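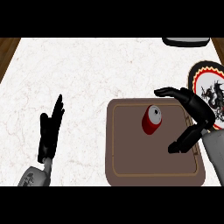 White marble-pattern top, veins in pale pink, reddish brown and light grey

Bench notes, 15th April

Marbling day, and a really good one! Third go at the Ekinci recipe for the size and I think I finally have it. Carrageenan blended into cool water, 18 g to the big jug, then left overnight under a cloth. No bubbles this morning. In December I was rushing it and using the stuff an hour after blending, and every sheet came up with little white craters.

Tray 1 – ochre and black, stone pattern. Ochre spread too far, black sat on top and sulked. Two drops of ox gall in the black fixed it. Kept four sheets.

Tray 2 – indigo over grey, combed once across and once back. Lovely. The indigo is from the Standell sample box and it floats so much better than the tube paint we had before (which I'm keeping for paste papers, no point throwing it out). Must ask if they do a bigger jar.

Tray 3 – tried veins only, thin pink and a rusty brown, with plain gall water dropped in to push the color out into lines. This is the one I'm most excited about. You have to stop early! Every extra drop makes the lines finer but also more even, and after a while it reads as netting and the stone look has gone. Sheet 6 was the best of the lot, sheet 7 already too busy.

Alum: 30 g per batch, sponged on, stacked damp under a board. The Tala paper takes it evenly. The cheaper pad went blotchy along one side and the color slid right off when I rinsed, so that goes to the scrap drawer.

Skimming between sheets – newspaper strips, cut the width of the tray, pulled slowly toward you. I skipped it once and got a ghost of the last pattern. Quite pretty, but no use for endpapers.

For the Flarkotcombe order we still need 80 matching pairs, so the vein pattern is probably out (can't repeat it closely enough yet) and the combed indigo is in. Want to try the same comb with the pegs set wider first.

Leftover size is in the cold cupboard, lid on. Use it by tomorrow night or tip it.

Last updated: 15 minutes after cleanup

Recent entries
Paste papers with the old tube paint
Making a wider comb
Craters in the size, again
Trimming endpapers square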